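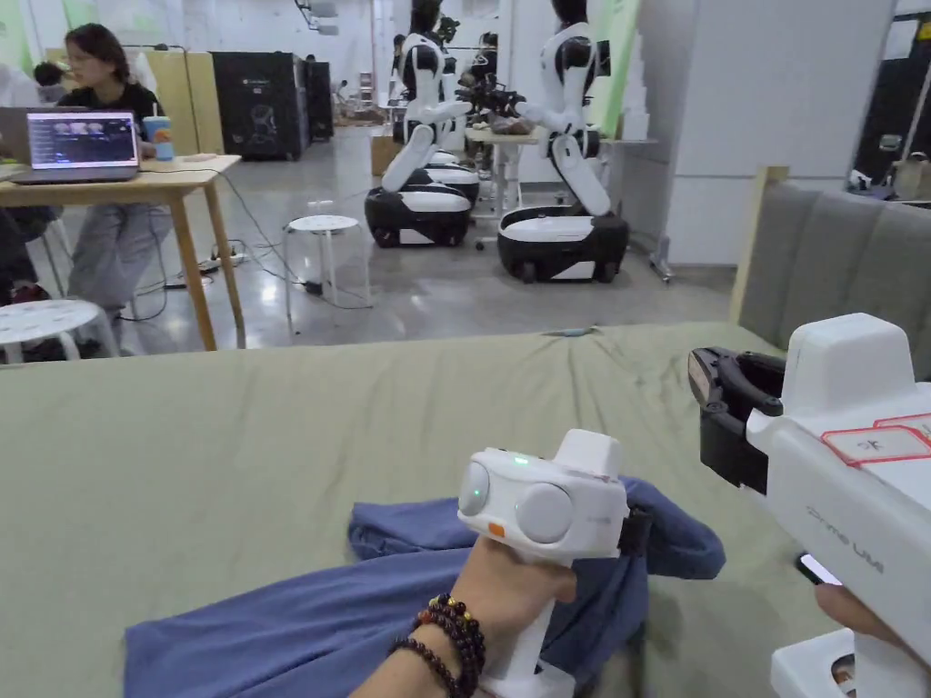 A hand-held unit over the blue cloth, indicator light on.

Acceptance

The contract between Walczak and Plitport ran to 3,000 recordings of a person folding a cloth on a bed. Walczak supplied linen to hotels and wanted to know whether a machine could be taught to do the last part of the job. Plitport supplied the hand units, the people to hold them, and a piece of software called Druller, which watched each recording and passed or failed it.

I was sent to Primosham in September to decide whether Walczak should renew. My instructions covered a page and a half. I was to inspect the equipment, take part in a session, review the results and recommend yes or no.

The bed was green and had a grey headboard. It was never slept in, but by mid-morning the sheet was as creased as if it had been. The operators worked from the side, a unit in each hand, closing the jaws on a corner and opening them again. A good recording lasted 20 seconds. When it ended they shook out the cloth, dropped it and began again.

The units were well made. I noted the balance as slightly top-heavy and the handle as comfortable for the first hour. I noted that the instruction leaflet used the words "grip", "grasp" and "hold" for the same action and should settle on one. The operator beside me read this over my arm and said they all called it pinching.

Druller had passed 1,883 recordings by the time I arrived. It gave no reasons for a pass. For a failure it gave a code, and the most common code was 2, which the manual defined as "unnecessary contact".

I asked to see some.

In the first, the operator folded the cloth in half, then in half again, and then ran the closed jaws once across the top, left to right, and lifted away. The fold was square. The second was the same, with a different pair of hands. In the third the stroke went right to left. I watched failures until the canteen closed, and in nearly all of them the work was finished, correctly, before the contact that failed it.

The session lead explained that new operators did it for a few days and then stopped. The cloth was already flat. The stroke added a second and a half and changed nothing that could be measured, so Druller was right to reject it. Plitport regarded the falling rate of code 2 as evidence of good training, and had put a graph of it in the brochure.

In the afternoon I took my own turn. I was given a pair of units and the blue cloth. My first recording failed for dropping a corner. My next failed for time. The one after that was clean until the end, and I knew it was clean, and I watched my right hand come down and smooth the top.

Code 2.

"Everyone does," the operator said.

I recorded until four o'clock. I found that I could suppress the stroke if I counted under my breath, and that it came back when I stopped counting. At home there was a drawer of tea towels folded by my mother, who had been dead since the spring, and I had not needed to use any of them. I did not put that in my notes. I wrote that the units grew heavy after the first hour and that the wrist would benefit from a rest.

Before I left I asked whether the trained machine could be shown running. It was set up at the end of the room with a small towel. It folded in half, and in half again, and released. Then it withdrew its arm and waited for the next one. The whole cycle was a little faster than any person I had watched. The towel had a ridge in it near one corner, low, well inside tolerance.

I asked what happened to the failed recordings. They were kept for a month and then deleted to save space.

My report went in from the train. Equipment: sound. Leaflet: needs one term. Software: performs as described. Under recommendation I wrote yes, renew, and then I added a request that a separate set be made, code 2 only, not deleted, and priced as an extra. The form had a box for justification. I typed that hotel guests might be able to tell the difference, took it out again as unsupported, and left the box blank.

Walczak approved the renewal within the week. The extra was queried. Somebody in purchasing wanted to know what the set would be used for, and how many recordings it should contain.

I said 20 to begin with. I offered to do them myself.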